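Boltovine G2 parallel gripper: review after 166 hours
Posted November 10, 2019

Filed under: End effectors, Reviews

We bought two Boltovine G2 grippers in June to replace the Trorby units on our bimanual cell. The job is textile handling: pick one item from a bin, transfer it to a basket, fold if the item allows. Both arms run under a Merkel controller, which stayed the same throughout, as did the arms and the camera position. The only variable was the gripper.

Mounting took 13 minutes per arm. The bolt pattern matches the Trorby flange, so no adapter plate was needed. The connector did change sides, and we had to reroute one cable run and add slack at the elbow. If your cable is clipped tight along the lower link, redo the clips before you power up. A short run will pull at full extension.

Opening and closing are quick and repeatable. Position feedback is good enough to tell one layer of cotton from two, which the Trorby could not do. Force control is less convincing. Below 30 percent of rated force the fingers stick slightly, then jump. On a thin towel that means a pinched fold or a missed edge.
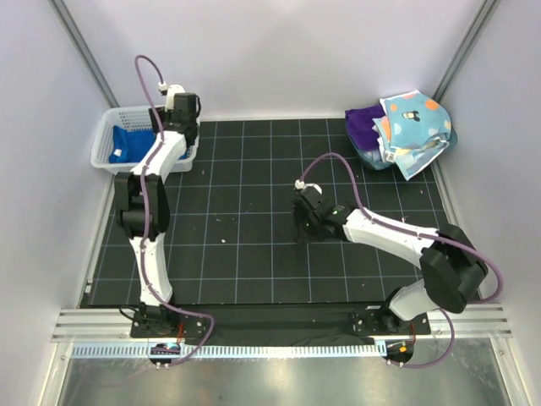
Finger geometry is the other weak point. The stock fingers are flat with a square tip, and they push soft cloth away on a shallow approach. A steeper wrist angle helps, but reach at the back corners of the cell suffers. We ended up fitting a set of Boros tapered tips. Of 166 logged picks with those tips, 151 came up with a single item on the first attempt. We did not run a matched set with the stock tips, so treat that as a result and not a comparison.

Black fingers over a black surface are a nuisance for the camera. Our segmentation lost the fingertip edge often enough that we put a strip of matte tape on each one. A lighter finger would be a cheap option for Boltovine to offer.

Noise is low. Heat was never a problem – the housing stayed comfortable to touch after a full shift. The status light is small and hard to read from the operator side.

The manual covers wiring well and tuning badly. Default gains are too stiff for cloth. Drop the proportional term first, then raise the damping until the chatter stops.

Pros: drop-in flange, layer detection, quiet
Cons: low-force stiction, stock fingers, thin tuning section

Rating: 3.5 out of 5. For rigid parts I would go higher. For fabric, budget for the tapered tips when you order.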